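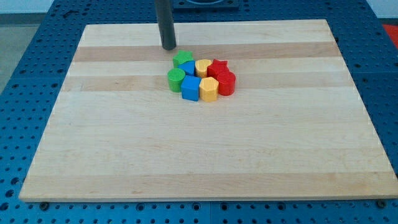

The protective stop on our pushing cell clears by itself, and I don't believe the explanation we were given last week. I've read Bundgaard's note three times now. It says the arm stopped because the rod was "loaded sideways by a jammed group of parts." Fine, a cluster of nine blocks packed that tightly is going to push back, and with the cylinders and the stars and the heart mostly touching one another I wouldn't want to predict which way anything slides. I have no quarrel with the stop. My quarrel is with what came after, when the arm started moving again with no one at the pendant.

On Tuesday, August 6, 2019, Hafþór Ingvarsson wrote:

> Hi all,
>
> Short version for those who weren't in Tidusville. The arm
> tripped on force during a push, sat still for 9 seconds, then
> resumed the same push. I was leaning over the table with one
> hand on the board. It moved maybe an inch before I hit the
> e-stop. No injury, sore knuckle, bad language.
>
> Bundgaard looked at the log and thinks the contact force
> dropped below the limit when the blocks settled, so the
> controller decided the fault was gone. They suggest raising
> the limit from 60 N to 91 N so it trips less often. They say
> other Pliltum users run it that way.
>
> Any objections before I change it?
>
> Hafþór

Yes, objections.

1. Raising the limit does nothing about the restart. It makes the stop rarer and the push harder. If the arm comes back to life after a trip, I would like it to come back gently, and I'd much prefer it didn't come back at all.

2. "The blocks settled" is a guess. There is no camera on the table side in that log, only joint currents and the wrist sensor. I went through the file and the force reading goes flat at line 710, well before the resume. A flat line to the last decimal doesn't look like a pile of plastic relaxing to me. It looks like a sensor that stopped reporting. I could be wrong, I only have the one file, but I'd want someone to pull that cable and wiggle it before we go shopping for bigger numbers.

3. Auto-resume is a setting. On our Plorkodura controller it was off when we signed for the cell in December, and I have the printout. Who turned it on? The last firmware update is my first suspect, and the release notes say nothing either way.

4. "Other users run it that way" - which ones? Do they put their hands on the table between runs? We do, all day long, to put the blocks back in the middle.

What I'd like to see before anyone runs it again:

- auto-resume off, and checked after a power cycle
- the limit left at 60
- a stale reading from the wrist sensor treated as a fault
- hands off the board unless the e-stop is in, and that includes me

Hafþór, do you still have the log from the morning runs? If the reading froze there too and we just didn't notice because nothing was being pushed hard, that would settle point 2 pretty quickly. Please send the raw one. The PDF report from Bundgaard rounds the force values and you can't see a freeze in it.

I can be at the cell Thursday after lunch with a spare cable.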